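4.3 Rotina de dobra com garras de mão

Esta seção do guia da Drurnholm destina-se a quem já dobrava roupa de cama e uniformes na unidade Dunville e passa agora a registrar parte do turno com o par de garras. Os registros servem para ensinar a dobradora automática Cirillo, que entra em operação por etapas a partir de outubro. Leia a seção 4.2 (carga e ligação) antes de continuar.

O que muda no turno

A dobra manual continua. Em cada turno, 2 operadores ficam no registro e os demais seguem na bancada normal. O tempo de registro conta como tempo de produção e não entra no cálculo de peças por hora. A meta da etapa é de 495 dobras completas por unidade, somando todos os turnos.

Preparação

1. Retire as garras da base e confira a etiqueta de cada uma. O caractere 左 indica a mão esquerda.
2. Confirme se a luz vermelha na parte inferior da garra está acesa. Se não estiver, volte ao item 4.2.6.
3. Passe um pano seco nas lentes. Não use álcool nem o produto de limpeza da bancada.
4. Abra e feche os dedos amarelos algumas vezes. O movimento deve ser livre até o fim do curso.
5. Estenda a peça sobre uma superfície plana. Cama, mesa e bancada são aceitas, e os objetos de uso diário podem ficar onde estão.

Nota – a Cirillo precisa aprender em ambientes variados. Não arrume o local de propósito antes de registrar. 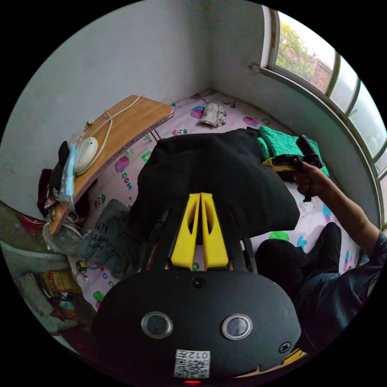
POSIÇÃO DE TRABALHO

As duas garras ficam próximas da peça durante o registro, uma em cada mão. Na figura, o pano preto já está dobrado diante dos dedos amarelos da garra 012. A toalha verde, à direita, também está dobrada.

6. Segure o cabo com firmeza e mantenha os dedos da garra voltados para a peça.
7. Prenda a borda do tecido, levante e leve até a borda oposta. Solte só depois de apoiar o tecido.
8. Repita até o tamanho final e afaste as garras antes de encerrar o registro.
9. Se errar uma dobra, desfaça e continue. Não é preciso apagar o registro.

CUIDADO – não aproxime os dedos da mão livre dos dedos da garra enquanto ela fecha.

CUIDADO – pare se sentir dor no punho ou no antebraço e avise a chefia do turno. O limite é de 100 dobras por pessoa em cada turno, mesmo que a meta da semana esteja atrasada.

Envio dos registros

10. Recoloque as garras na base e aguarde a transferência para o servidor Ukach.
11. Anote no painel o número da garra e o total de dobras. Não anote o nome do operador.

Os registros não são usados em avaliação de desempenho. Dúvidas sobre escala ou mudança de função: ramal 252.

Revisão do guia: 21/12/24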